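Does training on mixed tablecloths help grasping? Results and a few doubts 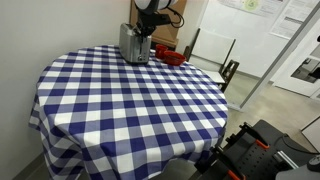
Stuvgate Robotics Club, Manipulation Group

gingham_rat
Posted 28 March 2023

I've finished the comparison I said I'd do, so I'm putting the numbers up before the write-up goes to Ratree.

The question was whether a grasping policy trained on demonstrations over one plain surface gets worse when the table is covered in something busy, and whether mixing the cloths in training fixes it. The blue and white check was the hardest cover we had. The squares stretch where the cloth goes over the edge of the table, and our depth readings are poor there as well.

Two policies, same network, same number of training steps. Policy A had 377 demonstrations, all on bare table. Policy B also had 377, spread over nine different covers. The check was kept out of both sets. Each policy then got 66 attempts on the check, with the toaster, the red cup and the red bowl as targets in a shuffled order.

A managed 31 out of 66. B managed 52. An attempt counted if the object was lifted clear and held for five seconds.

The toaster was the easiest target for both. Most of A's failures were on the bowl, where it closed the fingers too early and too high.

Fosach
Good to see this done with the same number of demos on both sides. Last year's version gave the mixed set more data and you couldn't tell what was doing the work.

Was the base parked in the same spot each time? If B happened to get the easier parking positions that could account for a fair bit of the gap.

gingham_rat
It was re-parked before every attempt from a list of positions, and both policies used the same list. It ends up close to the cloth in most of them. The parking error is a few centimetres either way and I logged it. I can't see any link between the error and failure for B. For A there is a weak one, on the cup only.

tolly_marsh
I don't think this shows what the thread title asks. You changed the cover, but you also changed the people. If I remember the rota, the bare table demos were nearly all recorded by two of us and the mixed ones by five or six. More people means more variety in how the gripper comes down on things. That alone could make B better on the bowl.

gingham_rat
Fair point, and it's in the write-up as a limit. Two people did all of A's demos and five did B's. I haven't got a clean way to separate it with the data we have.

Fosach
You could cut B down to the demos from the two who recorded A, and cut A to match. How many would that leave?

gingham_rat
140 each. I was worried it was too few to train on, but I can try it.

kettle_lead
Slight disagreement with tolly. I was one of the five and we all worked from the same sheet: come down from above, fingers either side, close, lift. There wasn't much room for personal style. I'd put more weight on the cloth.

A separate thing. Does anyone know if the red objects matter? Both are the same colour and they stand close together on the cloth. I wondered if A was going for the pair as one lump.

Ratree Inthanon
Group lead
I watched the recordings of A's bowl failures this afternoon. In nine of them the gripper was heading for the gap between the cup and the bowl, so kettle_lead may be right about that. It should go in the results as an observation, without a claim about the cause.

On the operators, I'm with tolly. The sheet fixes the order of the steps. It doesn't fix the height or the speed, and those differ a lot between people when you plot them. Please run the smaller comparison before we send anything to the Trandville meeting. The deadline for that is in April, so there is time.

tolly_marsh
Thanks. I'd also drop the word "robust" from the draft. It's one table in one corner of one room.

gingham_rat
Dropped. It now says "on this table".

Smaller comparison is training tonight. I'm also adding the simulated runs as an appendix, over 2,000 of them, though the simulated cloth is flat and has no folds, so I wouldn't lean on them.

Fu
Could you put the parking list in the shared folder with the logs? I want to use the same positions for the drawer tests and I only have the old version.

gingham_rat
Uploaded, in the folder with the logs. Positions 4 and 11 were changed after the chair was moved, so use the new file.

kettle_lead
If you repeat the bowl attempts, can we have a set with the cup taken away? I can do Thursday evening.

gingham_rat
Yes, Thursday works. I'll bring the new checkpoints.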